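Soft Props and Play Kitchens -- Session 4 Handout
Tutor: Solveig Kvam
Notes typed up by Eilif Nordin, September 29, 2025

Bring this sheet next time, we carry on from the back of it.

1. Recap

Last session was the Geketti tea set -- hard props only. Today soft ones, and how they sit next to hard ones on the same table. Reading was Petridis, the chapter on scale. If you skipped it, read at least the first 11 pages.

Terms you need:
Hard prop -- plate, pot, cup, colander. Holds its own shape.
Soft prop -- anything sewn and stuffed.
Hero prop -- the one people look at first.

2. The table

Start with the surface. White top, so every color has to earn its place. Large round plate near the top, lavender-pink, strawberry next to it. Greens lower left: oval colander, then a smaller round dish in a grayer sea green. Two greens close together, not matched. Good, leave it. A matched set looks like a store shelf.

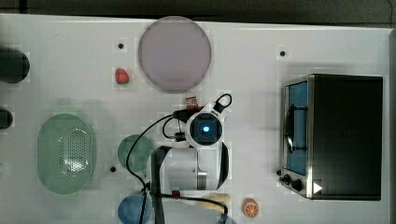 Fig. 1. Table from overhead. Compare the two greens, lower left.

Note how small the strawberry is against the plate. Still reads straight away -- red on white does that. Try the same berry on a red cloth at home and see.

Question from Musyoka: do all the props need to be one scale? No. Kids don't mind, cameras mind a bit. For the Quezada window job we mixed two scales and only changed one jug.

3. The hero prop: ketchup bottle

Red fuzzy fabric, felt or fleece type. Shape does most of the work: wide by the label, narrow going up. You could take the label off and still guess it.
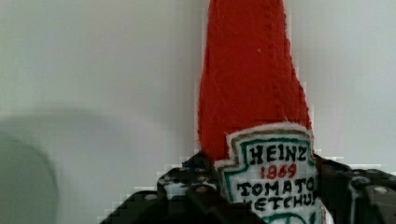
Fig. 2. Bottle body and label. Look at the outline of the red.

Things to write down:
- edges slightly uneven, pale fringe of fibers along the outline
- faint seams at the sides
- label is white with a pointed top, dark green line inside the border
- lettering in black and red, no third color for the words

Should you trim the fringe? Adalberto says yes, always. I say trim for a photo, leave for play. Either is fine in your log but say wich one you did.

4. Lettering

HEINZ across the top, 1869 under it in red, then TOMATO, then KETCHUP. Seven letters in that last word and it shows -- the P is squeezed in at the end. Classic spacing problem. Everybody does it once. 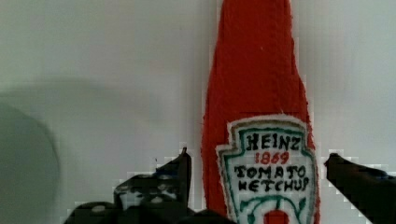 Fig. 3. Label lettering. Check the end of the bottom word.

Fix: start from the middle letter and work out both ways. For KETCHUP the middle is C. Chalk it first. For TOMATO there is no middle letter, so mark the gap between M and A.

Below the words, green curling vine or leaf shapes, same on both sides, small red tomato in the center. Sew the center motif first, then the greens. Other way round and you'll be unpicking.

Uneven letters are OK. Uneven baseline is harder to forgive. Run a line of basting thread under each word and pull it out after.

5. Grouping

Back to the whole table. Pot upper left with the green slotted spatula angled out of it, blade down on the table. Best bit of the layout for me -- two objects, one shape. Green pepper down by the bottom left corner. Small foods along the lower part, starting by the blue cup: a little round red fruit, then something pale yellow and bent. Half the group said banana, Efthymia said ginger. Thats a useful argument to have. If a prop gets two answers, decide if you care.
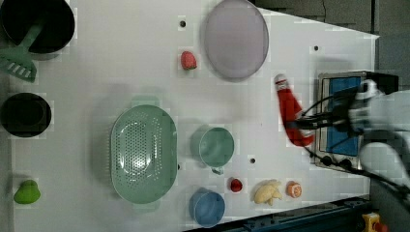
6. For next time

- One soft prop, any food, with a sewn label of at least two words. Finished height 300 mm max.
- Pattern piece on card, seam allowance marked.
- Log entry, 70 words. Not 900, please.
- Felt offcuts are in the Gruncombe box by the door, help yourself but cut from the edge. Red is low.

Late work goes to Solveig direct. Cisside group swaps with us the week after, so clear your shelf.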